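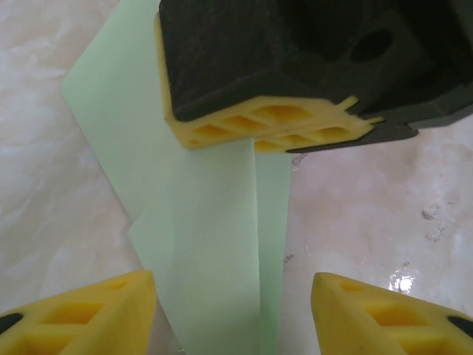 Naveen Agarwal wrote under the previous gallery that pale paper is a waste of good folding, and that he would like to see one mint-green sheet on which the creases can be read without a lamp held next to it.

I thought about his remark for several weeks. I like pale paper and have liked it since I began to fold, so this gallery page is my answer. It is about light green paper, its folds and its shadows, and the notes I have collected on it in my folding notebook.

Green paper, with folds
by Fengying Xu
Put online 27/04/2025

Pale mint green. A wide slanted part at the top, and a narrower flap coming down from it with a crisp vertical fold on the right side.
The green is a bit darker along the folds and almost white on the flatter parts. Where the layers overlap, a little light comes through.

Notes to the picture

About the color. In the shop this shade always looks boring to me. It lies between the lemon yellow and the sky blue, and most people take one of those. When it is folded it changes. A strong red sheet has one red in the light and one nearly black red in the fold, and between them there is very little. With the mint shade I find many small steps, from a gray green in the deep crease to something that is hardly green anymore. For me this is the reason to use it. Naveen is right that the creases are less visible from the other end of the room. I fold for people who sit at the same table.

About the flap. A narrow flap under a wide part is one of my favorite shapes, and I use it as the beginning of many models. You can turn it into a neck, a handle, a tail, the stem of a leaf. Before I decide, I leave it hanging for a while and look at it from both sides. Sometimes I leave it until the next morning. My husband once asked if he could throw it away.

About the slanted edge. Beginners often correct a slanted edge because they think it is a mistake. Please do not correct it too early. In a leaf or a bird the long slanted line gives the direction of the whole model, and if you make it straight you have an envelope. I have made many envelopes this way.

About the layers. Thin paper shows where it lies double. Some folders dislike this and buy thicker paper, or paper with a white back. I prefer to plan for it. If I know that two layers will come together in the middle of a leaf, the darker area can be the vein, and I do not have to draw anything.

The paper I use

I buy from Ye, the stationery shop near the old post office in Ivton. Their green comes in packs of 100 and is cut very exactly, which I cannot say of every pack I bought in my life. If one side is even slightly longer than the other, the first diagonal fold already shows it, and after the fourth fold nothing meets anymore. I always test the top sheet. I fold corner to corner, I look at the edge, and if there is a thin line of the lower layer looking out, I use this pack for shopping lists.

For larger models I take the Allby roll in light green and cut it myself. It is a little stiffer and keeps a crease longer, but it is less forgiving. When you open a wrong fold on Allby paper, the line stays there like a scar. On the paper from Ye you can press it with the back of a spoon and most of it goes away.

I keep all of it lying flat in a drawer, away from the window. Pale green loses its color quickly in the sun. I had a sheet on the windowsill one summer and in November it was the color of old milk, with one green square where a cup had been standing on – well, a round cup on a square coaster.

How I make a crisp fold

Several people have asked me this, so I write it down one time in order.

First I bring the edges together without pressing. I hold them and look, and I do not press until they lie exactly on each other.

Then I press only in the middle of the fold, with one fingertip, and go from there outward to the left and to the right. If you begin at one end, you push the error in front of you to the other end and it comes out there as a small wrinkle.

After this I turn the paper over and press the same line from the back. I do it lightly. Thin paper becomes shiny when you rub it hard, and the shine stays, especially on the pale colors.

For the last sharpening I use a bone folder, or a clean wooden ruler laid on its side. A fingernail works too, but mine leaves small half moons on the surface.

A vertical fold next to a slanted edge needs more patience. The two lines come close to each other at one end and there is not much paper between them. I make the vertical one first and let the slanted one follow.

What you can make from a wide part and a narrow flap

A leaf. Fold the wide part to the middle from both sides and round the corners by folding the tips to the back. The flap becomes the stem. In my opinion this is the best use of pale green, as a young leaf has this color in early spring.

A crane's neck. Narrow the flap once more and make an inside reverse fold near the end for the head. It is easier if you first fold the head to the front and to the back, so the paper already knows both directions.

A bookmark. Leave the flap as it is and close the wide part over the corner of a page. I gave one to my neighbor and she uses it in a cookbook, where it now has a spot of oil, and the spot looks quite nice with the green.

A lantern panel. For this you need many the same, and you put a small lamp behind them. Use an electric lamp, please, no candle. The double layers become dark stripes and the single layer glows. I made a row of them for the reading room in Braden and they were hanging there the whole winter.

A tulip stem. The narrow flap is rolled a little over a knitting needle. I do not like this one so much, but children do.

Comments

Naveen Agarwal
Thank you for taking my complaint so seriously, I did not expect a whole page! I still say dark blue is better for anybody who wants to learn, because with dark blue you see at once if the fold is off. But the point about the steps between light and dark is a fair one. I tried a mint sheet last night at the kitchen table and I had to turn it toward the lamp only two times. What do you do with the flap when the paper begins to split at the top of it? Mine always tears in the corner where the narrow part begins.

Fengying Xu
Dear Naveen, this corner is the weak place of the shape, all the pull comes together there. I have two answers. The first is to make the fold in this corner a little rounder at the beginning and sharpen it only at the end. The second is a very small piece of thin tape on the inside, which the purists do not like. I use it when the model is for a child. Please tell me if it helped. And two times toward the lamp is not many.

Reader from Braden
We still have the lantern panels in a box at the reading room, if you want them back. The green ones kept their color better than the pink ones, which I would not have guessed. A few are bent. Can they be ironed?

Fengying Xu
Yes, between two sheets of white paper, with the iron on the lowest heat and no steam. Move it slowly and stop before you think it is enough. But then you must fold the creases again. Maybe keep them bent, they were made from the cheap pack anyway. I am happy that you kept them.

Unsigned
Is the Allby green the same as the Ye green? On my screen I can't tell.

Fengying Xu
No, the Allby is a little more yellow. Next to each other you see it immediately, alone you do not. I would never mix them in one model, although I once did it in a wreath and it looked as if half of the leaves were older than the others. If you want this effect, it is a cheap way to have it.

Naveen Agarwal
The rounder fold helped. The tape I have not tried. I have bought a second pack of the mint, please do not tell anyone in the folding circle.

Earlier galleries: White on white. Brown wrapping paper and string. Boxes with lids.
Next gallery: Gray paper, as soon as Ye has it in the shop again.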